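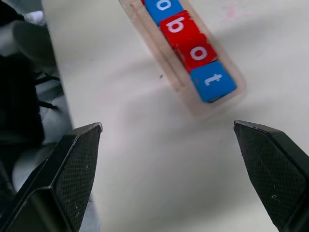 Letter Confusion in Early Readers: Lowercase b, d, p and q
Project report, Ysaline Caron
Submitted 4th September

1. Background

Lowercase b, d, p and q share one basic form, a closed bowl joined to a straight stem. They differ only in the position of the bowl relative to the stem. A child who has learned that a cup is still a cup when turned around has to learn that this rule does not hold for print. Reversal errors are common in the first year of reading instruction and usually decline without special treatment.

The project asked whether the typeface used on practice sheets affects the rate of these errors.

2. Materials

Two sets of sheets were prepared. Set A used a geometric typeface in which the four letters are exact rotations or mirror images of one another. Set B used a typeface with a curved tail on the q, a short spur on the b and a slightly narrower bowl on the d. Letter height, line spacing and paper were the same for both sets. Each set contained 300 target letters in random order, with no letter appearing more than 3 times in a row.

3. Method

Testing took place at the primary school in Kosdale. The group consisted of 39 children in their first year of reading instruction. Of these, 19 began with Set A and the others with Set B. Each child completed both sets in separate sessions. The child named each letter aloud and the response was marked on a score sheet. Self-corrections made before the next letter were scored as correct but logged in a second column.

No feedback was given during a session. Children could stop at the end of any line.

4. Results

Errors were more frequent on Set A than on Set B. Most of the difference came from the b/d pair. Confusion between p and q was less affected by typeface, and confusion across the vertical axis (b read as p, d read as q) was rare in both sets.

Self-corrections were more frequent on Set B. One possible reading is that the added detail gave the child something to check against after a first response.

5. Limitations

The sheets presented single letters only. In words, context removes much of the ambiguity, so the error rates should not be applied to ordinary reading. Handwriting was not tested. Order effects were not fully controlled, as the interval between sessions varied with attendance. A repeat in October with a fixed interval and short words is planned at the school in Ilton.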